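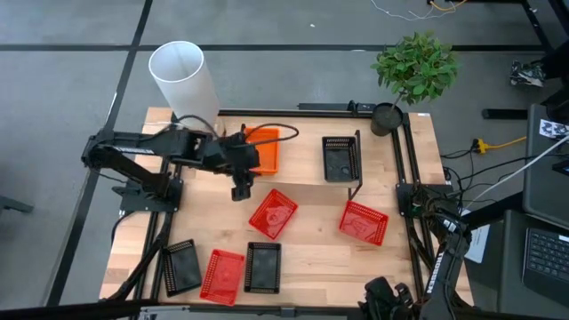

Small plastic baskets in orange, red and black on a butcher-block tabletop.

Small plastic basket

A small plastic basket is a shallow, open-topped container, usually rectangular, that people use for sorting little things or serving food. I've been writing up household containers for this site for a while now, and I have to say this one is my favorite (sorry, jar people!).

Shape and walls

Most of the ones I own are a bit longer than they are wide, with low sides you can reach over easily. The walls may be solid or perforated. On the black basket toward the upper middle-right of the table in the photo, the holes are in the upper part of the walls, a style I like for clothespins and garlic, which both seem happier with some air. Bottoms vary too. Some are plain, some have molded detail like the red one near the middle, and crumbs love molded detail, so keep an old toothbrush handy.

Color

Red is the color I run into most at diners, usually with a paper liner and too many fries. Black hides stains but also hides black hair ties, as I learn every single morning. Orange is harder to find where I live, and I once drove 32 miles for a stack of them at a shop called Grindberg that was closing its kitchen department. Worth it! Plenty of people give each color a job (red for sewing things, black for batteries and so on), and it does work if the whole house agrees on the code. Mine doesn't.

Sorting with them

Spread the baskets out on a big table before you fill any, and leave bare space between them for the stuff you haven't decided on. I start with the smallest items and stop when a basket is three-quarters full. Then they go into a drawer side by side. Measure the drawer first, please, and measure the inside of it.

Washing

Warm water, dish soap, a soft brush in the corners. Check the bottom for a dishwasher mark before you risk the heat, and let perforated ones drain upside down on a towel.

Shares: 114
Comments: 3

Thắng Đồng
I keep tea packets in the black ones and screws in the red. My wife would like it noted that she picked the colors.

Eimear Nic Aodha
Do the ones with holes work for buttons? Mine are tiny and I can see them going everywhere.

Thắng Đồng
Eimear, if the holes are only up high you should be fine as long as you don't overfill it. I'd go solid for beads though.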